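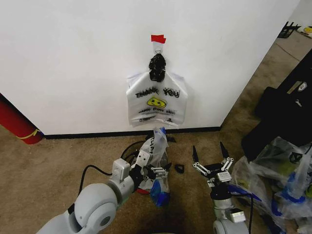 How often does a small office need a walkthrough?
Once a month for the common areas and twice a year for the full list, with the spring round finished by the end of April.

Office Walkthrough Checklist, Evstead Building, second floor
Inspected by: Munther Kanaan
Area covered: 1,691 square feet
Start time: 8:15 a.m.
Items marked OK need no action. Items marked FIX go to the building manager. Items marked WATCH get looked at again next month.

Exits and hallways

1. Exit doors open fully from the inside without a key. OK
Comment: The stairwell door sticks a little at the top. It still opens with one hand.

2. Exit signs lit. FIX
Comment: Sign by the break room is dim on one side. Same note as last round. Yammine has the order for the new lamp and needs to give us a date.

3. Hallways clear to full width. OK
Comment: Two boxes of copier paper were outside the supply closet. Moved them in while I was there.

4. Stair rails tight. OK

Fire safety

5. Extinguishers mounted, pin in place, gauge in the green. OK
Comment: The tag on the one near the copier is hard to read. Ask for a new tag at the next service.

6. Smoke alarms tested with the button. FIX
Comment: The alarm in the back office did not sound. Battery replaced and tested again, then it sounded. Leaving this as FIX until we know how old the unit is. The date on the back is rubbed off.

7. Nothing stored within 18 inches of sprinkler heads. FIX
Comment: Top shelf in the file room is too high. Take the binders off it. The shelf itself can stay.

Electrical

8. No extension cords used as permanent wiring. FIX
Comment: One cord runs behind the desks to the label printer. Dralell quoted for an added outlet and the quote is in the folder. Until it is approved, unplug the cord at night.

9. Power strips not plugged into other power strips. OK

10. Outlet covers whole. WATCH
Comment: Hairline crack in the cover under the window in the front office. No metal showing.

11. Space heaters. OK
Comment: One found, switched off, with a tip-over shutoff. Keep three feet clear on all sides.

Walls and floors

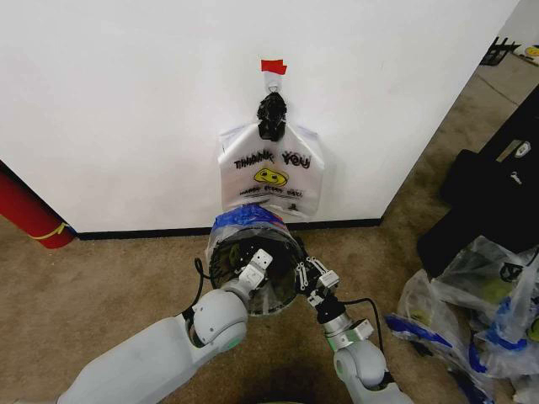
12. Carpet flat, with no loose seams or raised edges. WATCH
Comment: The seam outside the meeting room has started to lift. It is not high enough to catch a shoe yet. Press it down with the roller and check it next month. If it comes up again, have it glued.

13. Baseboards attached. OK

14. Floor mats lie flat at the entrance. FIX
Comment: The front mat curls at one corner. The replacement should be the heavier Zakavow mat, same as downstairs. Do not tape the old one.

15. Shelving over five feet anchored to the wall. OK
Comment: Pulled on each unit by hand. The one in the supply closet has a new bracket.

Break room

16. Refrigerator seal clean, temperature at or below 40 degrees. OK
Comment: It read exactly 40. Turned the dial down one step. Read it again before lunch tomorrow.

17. First aid kit stocked. FIX
Comment: Out of burn cream and low on small bandages. The eye wash is still in date.

18. Hot water at the sink not scalding. OK

Wrap-up

The walk took about 40 minutes, not counting the alarm battery. Items 2 and 8 are carried over from the last round and should be done first. The supply order for item 17 can go in with the regular office order.

Please initial next to each FIX item when the work is finished and leave the sheet in the tray by the front desk. The old sheets stay in the binder for two years.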